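Vakar Pictures Sets December Online Release for "Sudport," a Family Crime Drama From First-Time Director Obsa Weldu

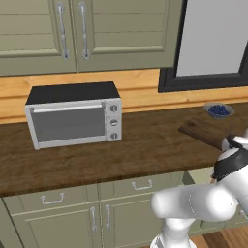 NIMVILLE, 23/10/2020 - Hi, everyone. I'm Obsa Weldu, and I wrote and directed Sudport. The folks at Vakar Pictures asked whether I wanted them to write the announcement or whether I'd like to take a crack at it myself, and I said I'd do it, and then I put it off for nine days. So if you're an editor who was promised this last week, I'm sorry, and please don't be mad at Kanchan.

The news is that Sudport will be out in December, to rent or buy online, on the Vakar Pictures site. We'll also be putting it on a big screen for one night at the Woldegiorgis, the old single-screen movie house in Nimville where I saw pretty much every movie I cared about before I turned twenty. More on that further down.

What it's about

Sudport is the name of the town in the movie, and it's a made-up one, a harbor town where the ferry has stopped running and most people are still acting as if it will start up again in the spring. Berhanu Bogale plays Tesfa, who used to be the ticket clerk for the ferry company. He's a careful man. He irons his shirts even though he has no place to wear them. One night his younger sister Liya (Mebrat Workneh) comes home after six years away with a car that isn't hers and a story that changes a little every time she tells it.

I don't want to say much past that. There's a missing cash box, there's a cousin who knows more than he lets on, and there's a long stretch in the middle that takes place over one dinner. It's a crime movie in the sense that a crime has happened and people would like to know who did it. My mother, who has seen it twice now, calls it "the one where they should just talk to each other." She's right, but then it would be eleven minutes long.

It runs 1 hour and 47 minutes. It hasn't been rated. I'd say it's fine for teenagers. There's some rough language, one fistfight (a bad one, I mean the characters are bad at fighting), and nothing gory.

How it got made

I wrote the first draft while I was working the front desk of a dental office, mostly on the backs of appointment sheets, and that draft was 253 pages long. If you don't read scripts for a living, that's a four-hour movie. I was so proud of it! I mailed it to Kanchan Bhatt, who had just started producing for Vakar, and she called me and said, "I loved it and I'm not reading it again until it's half as long." So I cut it in half. The ferry used to be in it. There was a whole storyline about the ferry captain and his divorce, and a wedding, and a flood. All gone. I still miss the flood a little bit.

Kanchan stayed with the movie from then on, through two other companies saying yes and then saying no, and through a summer when we had a crew and no lead actor. She's the reason there's a movie to announce. She also made me take the voiceover out, and I fought her on it for weeks, and I'd like it on record in a press release that she won that one fair and square.

We filmed in and near Nimville, mostly in winter, because I wanted gray water and I wanted people's breath to show. Be careful what you wish for. The harbor scenes were shot at night with the wind coming straight in, and if you think Berhanu looks miserable in the opening ten minutes, well, he's a terrific actor, but he wasn't doing all of that by himself.

The cast

Berhanu has been on stage for most of his life, and this is his first lead in a feature. I'd seen him years ago in a play where he sat in a chair for the entire first act and hardly spoke, and I couldn't look at anyone else. I wrote Tesfa with that chair in mind. When we finally met, I was so nervous that I described the whole plot to him in the wrong order, ending included, and he nodded and said, "So when does he find the box?" That question went into the script, by the way. It's now the last line of the dinner.

Here's what Berhanu sent me when I asked him for something to put in this release: "Tesfa is a man who believes that if he keeps everything in its place, nothing more will be taken from him. I know several people like that. I might be one. It was a pleasure to play him and a relief to stop."

Mebrat came in to read for a much smaller part, the neighbor. She did the neighbor and it was great, and then she asked if she could try one page of Liya as long as she was there. We hadn't even been seeing people for Liya yet. She read the page where Liya explains where the car came from, and she laughed in the middle of it, in a spot where there was no laugh written, and I believed her, and then I didn't believe her, and then I wanted to lend her money. That's the whole character. We stopped looking.

From Mebrat: "Obsa lets you do a scene your way once, every time, no matter how late it is. A lot of what Liya does in the movie comes from those takes. I'm proud of her even when she's lying, and she's lying a lot."

The cousin, Dawit, is played by Fasil Jemal, who also wrote the music. I know how that sounds. He did the music first! He sent me a few sketches on accordion and upright bass before we'd shot anything, and we got to talking, and he has this very slow, sleepy way of speaking that makes you sure he's hiding something. He isn't, as far as I know. He had never acted and took some convincing. He has maybe fifteen minutes in the movie, and people at our test showing asked about him more than anybody else, and he's been unbearable ever since. (Hi, Fasil.)

The music will be out separately at the same time as the movie. It includes two pieces we didn't end up using, one of which was for the flood.

The one-night showing at the Woldegiorgis

I've wanted this since I was a kid, so bear with me. The Woldegiorgis seats 900 when it's full, and I've been there when it was, squeezed in next to my uncle with a coat on my lap. It won't be full for us. With spacing between groups, the theater will be selling far fewer seats than that, and masks will be required the whole time you're inside. The balcony will stay closed. There won't be popcorn this time around, which hurts me personally.

Berhanu, Mebrat, Fasil and I will be there, and we'll answer questions from the stage after the movie. Tickets will be sold in advance only, through the theater, and not at the door. Please don't show up hoping. The theater will announce the exact date and the price when seats go on sale, and we'll put the same details on the Vakar Pictures site that day.

If you can't come, or would sooner stay home this year, I completely understand. The questions and answers will be recorded and included free with the online rental, along with a short piece about the dinner scene and how we shot it. That one has my first storyboards in it. I draw everybody as potatoes.

A thank-you I owe

Toward the end we ran out of money for the sound work, and sound is a big deal in this movie, with all that wind and water and people listening through walls. We asked for help online. I figured we'd hear from our cousins. We ended up with 800 backers, plenty of them from Nimville and plenty from places I had to look up. Every one of those names is in the credits, in alphabetical order by first name, and yes, we checked the spelling, and then Kanchan checked it again. If you backed us, you'll get an email with your code before the movie goes on sale to everyone else. Check your junk folder. If you've changed your email address since then, write to us through the contact page and we'll fix it.

What's next for me

People have been asking, so I'll say that I'm writing something new, and it's a comedy, or it's trying to be. It's set in a dental office. Vakar has first look at it. It's 90 pages so far and I'm pretty sure I can stop soon.

For press

Review links are ready now. Write to Kanchan Bhatt at the Vakar Pictures press desk with the name of your outlet and when you plan to run your piece. We ask that reviews wait until release day, but interviews and features can go up any time you like. Berhanu and Mebrat are both available by phone or video. Fasil prefers email and will answer at length. I'm around most mornings and I talk too much, as you've probably noticed, so feel free to cut me down.

Please don't give away what's in the cash box. You can say there is one.

Sudport

Written and directed by Obsa Weldu
Produced by Kanchan Bhatt
Starring Berhanu Bogale, Mebrat Workneh and Fasil Jemal
Music by Fasil Jemal
Running time: 1 hour 47 minutes
Not rated
Available in December to rent or buy from Vakar Pictures

About Vakar Pictures

Vakar Pictures is an independent film company based in Nimville. It makes and releases small features and documentaries by new directors.

Press contact: Kanchan Bhatt, Vakar Pictures press desk, Nimville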